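Print this entry
E-mail this entry

May, bench notes, snack shelf layout

Started at 9.30 with coffee and far too many crisps. Purificación had already been to the cash and carry, so the whole order was stacked by the door when I got in and I could get straight to the fun bit. For anyone catching up: we are working out how the small black wire units should be filled for the Plarnance kiosks, the ones that sit on a counter and get restocked by whoever is on shift. Small footprint, drinks and bagged snacks together, has to look full without being a nightmare to fill. I love this kind of problem!

Drinks first, then bags

Last time we did bags first and it was hopeless, you end up feeding bottles in past the crisps and everything crackles and slides. Today drinks went first every time. Much calmer. The 500 ml bottles are happy in the lower compartment with its open front, and they give the bags something to lean on. Eusebio wanted to try them lying down (he saw it in a petrol station in Carrasco and has been going on about it ever since) so we gave it two goes. They roll. He has conceded, though he wants it noted that a rubber mat would help. Noted.

Orange on the left, cola to the right of it. I tried mixing them up and it looked like a car boot sale. Keeping each flavour together makes the gap obvious when one sells, and you know what to fetch without bending down to read labels.

The bags

Bags are the hard part and also the part I enjoyed most. They're all air at the top and crumbs at the bottom, and no two stand the same way. The green ones behave beautifully. The red ones are shinier and slipperier and want to slump forwards on to the bottles. Bianca suggested lowering them in from above instead of pushing from the front, which keeps the bottles where you put them, and it is so much better. Wish we'd done it from the start. 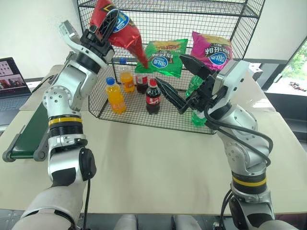 Which way up

Long discussion over lunch about whether it matters if a bag goes in upside down. Noémie says yes, absolutely, a customer sees an upside-down logo and thinks the shop doesn't care. Valeriano says he has never once looked at which way up his crisps were. I'm with Noémie for the front row. For anything behind, I'd let it go, as the person filling the unit has a queue waiting and the next customer will only see a corner of it anyway.

Put this in the draft instructions as "front row upright, logo showing" and left the rest alone. Purificación is going to read it cold tomorrow and see if it makes sense.

Wire against card backing

Tried the unit with the Kindano card insert clipped behind the shelf. Looks smart for the first fill, then the corner of a bag gets caught under the card and it bows out. Without it you see straight through the grid to whatever is behind the counter, but everything slides in and out nicely. My vote is no card. Lument may disagree, they paid for the print run. To raise with them gently.

Fill times

Best fill today 2 min 16 s, Bianca, drinks first and bags from above. Mine were all slower and I'm not writing them down. The slowest by miles was Eusebio's lying-down version, for obvious reasons.

To do

- ask Lument whether the shelf clips come in a shorter length, the present ones snag sleeves
- rubber mat, 6 mm if the shop has it (for Eusebio)
- try the same layout with the cans
- move the spare units off the windowsill, the chocolate is next to them
- salt and vinegar still missing from the order, Purificación chasing

Valeriano has the opened bags in the kitchen, help yourselves.

Print this entry
E-mail this entry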